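El último recibo del agua

Cuando llegué a Wurkach, en el mes de abril, la primera cosa que me enseñó mi casera fue el depósito. No la cocina, no la habitación donde iba a dormir. Me llevó directamente al patio y puso la mano encima de la tapa, como quien presenta a un pariente.

Yo venía de la costa y no sabía lo que es contar el agua. En mi país el agua salía del grifo y se olvidaba. En Wurkach salía dos veces por semana, de noche, y había que estar despierto para recibirla. La empresa se llamaba Plindico y tenía una oficina pequeña en la calle Sqalli, con una ventanilla que se abría tarde y se cerraba pronto.

Mi casera guardaba todos los recibos en una caja de galletas. El más antiguo llevaba el número 574 y estaba escrito a mano. El último, el 712, se lo habían entregado la misma mañana de mi llegada. Entre uno y otro estaba, me dijo, toda su vida de viuda. Yo entonces no entendí bien la palabra viuda y asentí con mucha seriedad, pensando que hablaba de viajes.

Las noches de agua nos sentábamos las dos en el patio con una manta. Ella escuchaba. Primero venía un aire largo en la tubería, como una persona que se prepara para hablar, y después un golpe, y después el agua. Entonces ella se levantaba y decía el nombre de su pueblo, Ivosier, en voz baja. Siempre lo decía. Tardé varias semanas en atreverme a preguntarle por qué.

Me contó que en Ivosier había una fuente, y que las niñas gritaban el nombre del pueblo dentro del caño para que el agua supiera adónde tenía que ir. Cuando hicieron el embalse, el agua lo supo demasiado bien. Salieron 200 familias con sus camas y sus gallinas. Ella tenía el vestido de la boda sin terminar y lo terminó en Wurkach, en una casa prestada, con otro hilo que no era del mismo blanco.

—Y esta agua, ¿de dónde viene? —pregunté.

—Del embalse —contestó ella—. ¿De dónde va a venir?

Aquella noche no dormí. Oía llenarse el depósito y pensaba en las calles de allí abajo, en las puertas abiertas. Por la mañana me lavé la cara muy despacio. Mi casera ya había guardado el recibo en la caja y estaba regando los geranios con un cazo, una medida para cada maceta, ni una gota más.

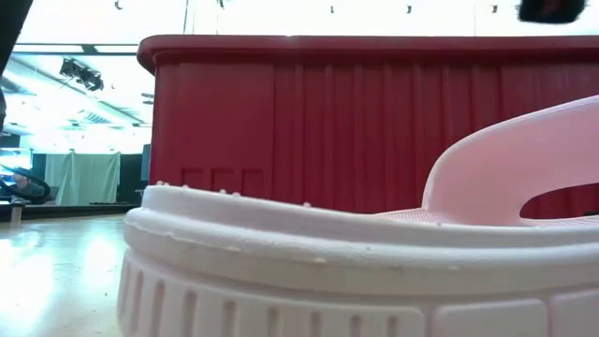 Maite: Mi abuela también guardaba los recibos del agua y nunca le pregunté para qué. Me ha gustado mucho lo del hilo que no era del mismo blanco. ¿La casera volvió alguna vez a ver el embalse, o eso lo dejas para otro cuento?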